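**Clunumley, 23. Juli 2023**

# Zweihändig lernen: Ganunbridge sammelt Beispiele für das Lernsystem Camel

Wer schon einmal einem Kind das Tischdecken beigebracht hat, der weiß, dass Erklären allein wenig hilft und dass man es am besten vormacht, und zwar öfter, als man zunächst gedacht hätte. Ganz ähnlich geht es derzeit bei Ganunbridge in Clunumley zu, wo seit April Vorführungen für das Lernsystem Camel aufgezeichnet werden. Wir freuen uns sehr, heute mitteilen zu können, dass die ersten 200 Durchgänge mit Bechern und Dose abgeschlossen und gesichtet sind!

Bei jedem Durchgang steuert ein Mensch die beiden Arme aus der Ferne, während die Kamera und die Gelenksensoren mitschreiben. Aus diesen Aufnahmen soll Camel später selbst ableiten, wie man einen Gegenstand fasst, anhebt und zu einem anderen führt, ohne dabei die Nachbarn umzustoßen (was bei leichten Bechern, wie unser Team inzwischen gut weiß, schneller passiert, als einem lieb ist).
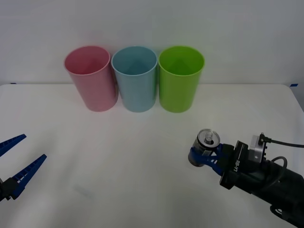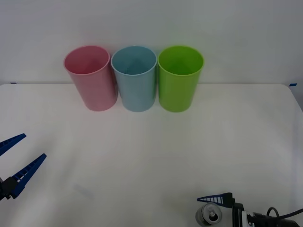

*Becher in Rosa, Hellblau und Grün am hinteren Tischrand, vorn die Greifer der beiden Roboterarme und eine silberne Dose mit Lasche.*

»Am Anfang wollten wir natürlich lauter makellose Durchgänge haben«, erzählt Projektleiterin Giang Mai. »Inzwischen heben wir auch die zögerlichen auf, bei denen jemand noch einmal neu ansetzt, denn gerade daran lässt sich viel lernen. Ich schaue mir abends oft noch welche an und freue mich über jeden schönen Griff.«

Aufgezeichnet wird in Blöcken zu je 20 Vorführungen. Danach wechselt die Bedienung, damit sich Camel nicht an die Eigenheiten einer einzelnen Person gewöhnt. Jede Aufnahme wird von zwei Kolleginnen oder Kollegen durchgesehen und mit einer kurzen Notiz versehen, erst dann wandert sie in die Sammlung.

Als Nächstes sind Aufgaben mit weichen Gegenständen geplant, etwa Servietten und Spültücher. Schulen und Betriebe aus der Umgebung, die uns beim Vorführen gern einmal über die Schulter schauen möchten, sind herzlich eingeladen, sich zu melden.

**Pressekontakt:** Ganunbridge, Clunumley, Giang Mai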